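Trarus: frequently asked questions

We get the same dozen emails most months, so the answers now live on this page. If yours is missing, the address is at the bottom. Please read the page first. We will know if you haven't.

What is Trarus?

Trarus is a method for teaching a single robot arm to pick a garment out of a pile, carry it to a clear surface and lay it down in a known state. The known state is the point of the exercise. Plenty of methods will get a shirt from one place to another. We want to know, when the arm lets go, which bit of the shirt is where.

Does it fold laundry?

No.

Will it fold laundry soon?

It does the step before folding, which most folding papers cover with the words "the garment was placed flat on the table". A student usually did the placing. We have some sympathy for that student.

How does it work, in plain terms?

A camera above the work area records colour and depth. From those, a network guesses how the cloth will hang if it is gripped at each of several possible points. The arm takes the point with the least surprising guess, lifts, and looks again while the cloth is in the air. If what it sees is close to what it guessed, it carries on and lowers the cloth along a path chosen for that hanging shape. If the two disagree, it puts the cloth down and has another go.

The second look is the whole contribution. It took us a good deal longer to find than it takes to describe.

Why look in mid-air? Can't you just plan better from the pile?

We tried. A pile of clothes hides most of itself, and a better network mostly gave us more confident wrong answers. A hanging cloth has been sorted out a little by gravity, free of charge, and shows the camera folds that the pile kept to itself. The awkward part is that the arm gets in the way of the view, so the method has to cope with only seeing some of the cloth.
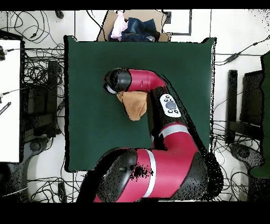
Brown cloth held over the green mat, with the clothes pile on its cardboard beyond.

What are the black speckles along the edges?

Missing depth. The sensor gives up around sharp edges and on some dark surfaces, and we leave the gaps as they are. An early version filled them in with a smoothing step, which made the pictures prettier and the grasps worse. The network now gets a map of where the depth is missing and makes what it can of it.

Why a green mat?

It makes it easy to separate cloth from background, and it doesn't shine. We know this is a bit of a cheat. The appendix has a set of runs on the bare tiles, where the reflections and grout lines cost us 8 percentage points. Nobody has yet asked about green clothes, so we will bring it up ourselves: poor.

How well does it do?

On the main test, Trarus left the garment in the state it had predicted in 70 per cent of trials. The same system with the mid-air look switched off managed 48. Both figures are for garments that were not in the training set, started from piles that were reshuffled between trials.

A garment counts as a success only if the gripped point and the farthest point both come down where the method said they would. Garments that land beautifully somewhere else are failures. There were quite a few of these, and they were hard to mark down.

How much data did you use?

The training set, which we call Pestix, has 801 lifts. Each one has the overhead recording, the arm's positions and a label for the final state. That is small by current standards. We would have liked more, but the labels are done by hand and the hands wanted to go home.

What kinds of garment are in it?

There are 11 types, from flannels up to jeans. Soft, light things such as thin jumpers are the easiest. Denim is stiff enough to hold whatever shape it was dropped in, which helps the prediction and hinders everything else. Anything with a hood behaves as though it were two garments with a grudge.

What about Brindis? Isn't this the same thing?

Brindis was our earlier method and it shares the grasp scoring. It never looked again after lifting. If you are comparing against us, please use Trarus. If you are comparing against Brindis because its numbers are lower, we do notice.

Can I run it on a different arm?

Probably. The method asks for a gripper that can pinch cloth and an arm that can hold still for the second look. Holding still is less common than the brochures suggest. You will need to redo the camera calibration, and you should expect to lose a day to it. We lost three, one of them to a sign error that had been in the code since Brindis.

Does the layout of the work area matter?

The pile and the mat must both be in view, and the arm must reach both. We put the pile on a flat sheet of cardboard so that it has a clear edge, and so the lot can be slid out and reshuffled. The cardboard is from a box. There is no part number.

How fast is it?

Slow. A full lift, look and lower takes about a minute, most of it spent waiting for the cloth to stop swinging. You can skip the wait and the arm will look very impressive. Your success rate won't.

What happens when it fails?

Mostly it tries again, up to a set limit, then stops and waits for a person. The commonest failure is picking up two garments at once. The method has no notion of "two garments" and will happily predict the shape of a jumper with a trouser leg. Psarras, the follow-up project, deals with this. It is at the stage where we describe it as promising.

Is the code available?

The training code and the Pestix labels are up now. The full recordings are available on request while we find somewhere to put them that doesn't charge by the gigabyte.

Can I send you a garment to try?

You may, and people have. We can't promise to send it back, and we would prefer it washed.

My question isn't here.

Write to the project address, faq at the Trarus site. We aim to reply within a week, except in August.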